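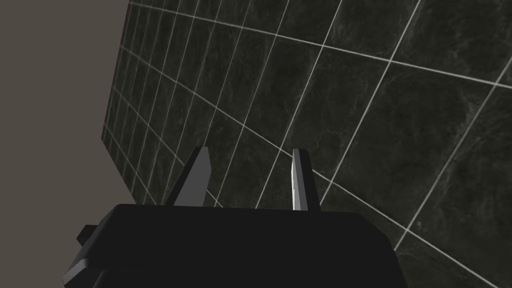 Gripper comparison in sim, December, started 10.40

Finally got both grippers into the same kitchen scene and I am very pleased with how little fuss it was. Same arm, same controller gains, same wrist camera offset. All I swap is the hand: the Hornberg parallel jaw or the Rakena one with the softer pads. The task is cabinet doors for now, drawers next if time allows.

Scene build is 2186 from the Sosinmont set. Anything older has the hinge friction bug, so please don't mix logs.

Settings for the morning block:
Arm: default, joint impedance on
Controller: Sorkonell, stock build
Attempts: 12 per gripper
Gripper opening at start: full
Start pose: randomised, wrist tilt included

The wrist tilt is the bit I was keen to try. We had always started the hand square to the cabinet, so the wrist view hardly changed from one run to the next. Now it can start rolled right over, even facing the tiles, and the policy has to find the door from there. I expected a mess and got something much better! With the Hornberg, it swung round and found the door in all but 2 attempts. Both of those were starts with a lot of tiled wall in view. My guess is that the repeating grid gives it very little to hold on to when it is seen at a slant, but that needs a proper test.

11.55. Had the debug view up for the door approach and kept stopping it to look at the wrist camera. Knob on its wooden plate, grooved panel, red carcass, floor – there's loads to work with once the hand is over the cabinet.

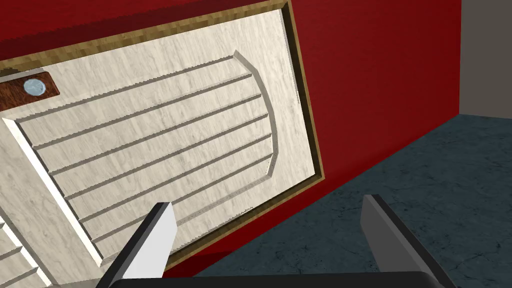 The knob is the hard part, as usual. It's a small round thing and the fingers have flat inner faces, so if the approach is a few degrees out you get one edge touching and the whole lot slides off. I tried closing more slowly, which helped the Hornberg a fair bit. Closing slowly with more force was worse. I'd like to plot contact force against closing speed and see where it tips over.

Also noticed that the knob can sit very near the side of the wrist view while the fingers are still well short of it. That makes me want to move the camera offset a touch, or widen the lens. Changing it halfway through would spoil the comparison, so it stays put until both sets are done.

Score so far, full grasp and door open past the halfway mark:
Hornberg: 7 out of 12
Rakena: not run yet, loading it after lunch

Seven is a lovely number for a first go with random tilt. I'd have been happy with half that.

14.20. Rakena is loaded. Had to redo the collision mesh for the finger pads, as the one that came with it was too coarse and the fingers jittered when closed on nothing. Fine now. The first couple of test closes look really smooth and I can't wait to see it on the knob.

To do:
– run the Rakena block with the same seeds
– swap the tile texture for plain paint and repeat the two bad starts
– ask whether we can have the bar handle version of this cabinet, for a fairer look at the flat fingers
– save the wrist video at full rate, the preview drops frames

Logs are in the shared folder under the build number. Leave the seeds file alone please, the second block needs it as it is.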